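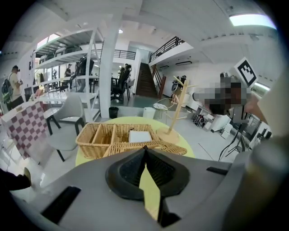
Round table with the divided basket and the mug stand.

August, 1945 by the bench clock

Second long evening on the Joltley tracker and I finally have something worth writing down. Quick recap for anyone picking this up cold: it's the little board that listens for satellites, wakes up when it's shaken and sends its position as a text. Two units built so far, both running the same firmware, and only one of them behaves. Unit A gets a fix in under a minute on the window sill. Unit B sulks, drops the fix, finds it again and then swears it's in the middle of the river.

I'd been blaming the antenna on B (I soldered it late and it looks it), so first job was swapping the antennas over. No change at all! A was happy with B's ugly antenna and B was still in the river with A's nice one. So I owe my soldering an apology.

Next I put the meter on the supply rail. B sags badly every time the modem transmits, enough that the receiver must be getting upset. Same regulator on both boards, same part number, but the big capacitor next to the modem on B is from the other bag, the Gronden ones we bought when we ran out. Pulled it, put in one from the original bag, and the sag mostly went away. Left it logging on the sill while I had a sandwich and the position stayed put the whole time, over 77 messages in the log and all of them on our street. Very pleased with that.

Still to sort on B: the motion wake-up. It wakes if you so much as put a cup down near it. Threshold is at 5 in the config, which was fine on the bare board, but in the case it's far too twitchy. Tried 9 and it slept through me carrying it down the stairs, so the right number is somewhere between the two. I'll try the middle next and do it properly, in a bag, on the bus.
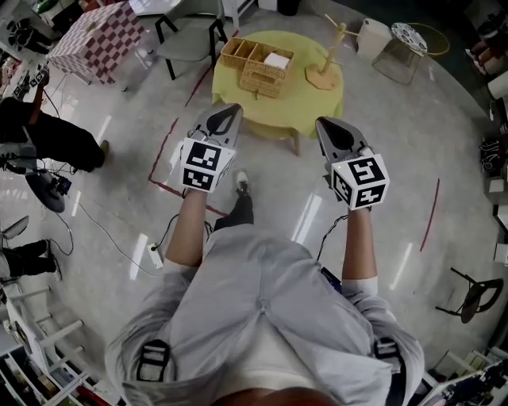

Baltasar Godoy thinks I'm chasing the wrong thing with the threshold and should look at how long the shake has to last before it counts – his point being that a cup going down is one sharp knock and a moving car is a long rumble, so a bigger number will only ever trade one fault for another. He'd keep it at the low setting and ask for a couple of seconds of movement before waking the modem.

I think he's right, annoyingly. The sensor can do it too, there's a duration register I've been leaving at its default because I never read that far down the sheet. Will put it in the config file so it can be changed by text message like everything else.

Javiera Painemal wants one for her trailer out at Aravena, where the signal comes and goes. That means we need it to hold messages when there's no network and send them later. At the moment it tries a few times, gives up and forgets the lot. There's room in the flash for plenty of positions, I just need to write the queue and decide what gets thrown away when it's full (oldest, I suppose, though for a stolen trailer you might want the first few).

The Brinivo SIM has nearly run out of credit after all that logging. Top it up before the bus test, and turn the reporting interval back down or it'll eat the next lot as well.

Unit A is in the drawer, switched off. B is on charge, please leave it plugged in.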